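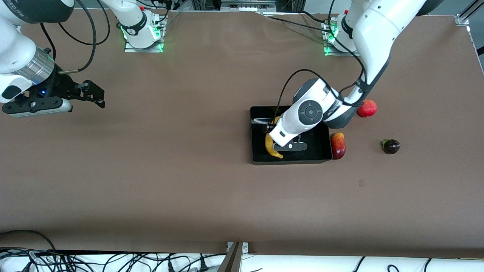

Lornik is a backup app for Android phones. It copies photos, videos and documents to a computer or network drive at home, and it doesn't use a cloud account. Godetti, the company that makes it, released version 3 this summer after a long rewrite. Much of the work went into telling people whether their files have been copied. The base of a robot arm has room for a ring of green status lights and a small red button on top, and both are easy to find. A backup app gets one small icon at the top of a phone screen, and most people swipe it away. We spoke to the app's lead developer about how version 3 deals with that, and about the complaints that led to it.

The old version showed a green check mark when a backup job ended. The trouble was that a job could end without copying everything. "If your phone dropped off the Wi-Fi, the job stopped, and we treated that as finished," she said. "The check mark meant the job was over. Users thought it meant their pictures were safe, and they were right to think so."

Support heard about it mostly from people who had changed phones. They wiped the old one, opened the backup folder and found a gap. Godetti went through 379 support messages before starting on the new version. She said 119 of them were about missing files, and in most of those the app had given no warning at all.

Version 3 keeps a list of every file it has seen on the phone and compares it with what is on the drive. The check mark appears only when the two lists match. If they don't, the app shows a number, such as "42 files waiting," and tapping it opens the list. There were arguments over this inside the company. Some of the team worried that a number would make people nervous when nothing was wrong, because there is nearly always a new photo or two that hasn't been sent yet.

"We settled on a delay," she said. "Anything newer than a day doesn't count against you. You can change that in the settings, and a few people have set it to an hour."

Battery settings are still the biggest source of trouble. Many phones stop apps that run in the background, and each manufacturer has its own menu for turning that off. Lornik now tests itself overnight. If it was supposed to run and didn't, the next time the app is opened it says so and links to the right menu where it can.

"Where it can is doing some work in that sentence," she said. "On some phones there's no way to open the menu directly. We have to write out the steps, and then an update moves everything and the steps are wrong. We fix them when somebody tells us."

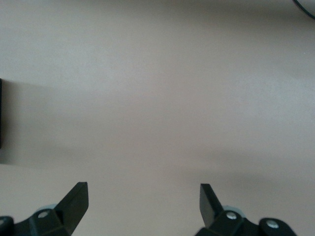 She also talked about large videos. Older versions sent each file in one piece, so a long recording that failed near the end had to start again from zero. Files over 100 MB are now split up, and a transfer picks up from the last piece that arrived. This needs the newer desktop program, Fodor, on the receiving end. People who back up straight to a network drive without Fodor still get the old behavior, and she doesn't expect that to change soon.

"It depends on what the drive lets us do," she said. "Some of them are fine with it. Others leave you a half-written file with the right name, and I don't want to be responsible for that."

I asked about restoring, which gets far less space in the manual than backing up. She agreed it was the weaker half of the app. At present, files come back to a single folder on the phone, with their dates kept but not their albums. Albums are planned for September. Text messages and call history are not planned, partly because of the permissions the app would have to ask for.

"People install a backup app and it asks to read their messages. I'd say no to that too," she said.

Godetti has four people working on Lornik, all of them in its Indmont office. The app is paid for once, and existing owners get version 3 at no charge. There is no subscription, though she said the subject comes up every year when the budget is done. The app needs Android 9 or later. Owners of older phones can stay on version 2, which will get security fixes but won't get the new file list.

Her advice for anyone upgrading is to leave the phone plugged in for the first night. The app has to read every file once to build its list, and on a full phone that can take several hours. After that, she suggested picking three or four old photos and opening them on the computer.

"Don't just look at the thumbnails," she said. "Open them all the way. That goes for any backup, ours or somebody else's."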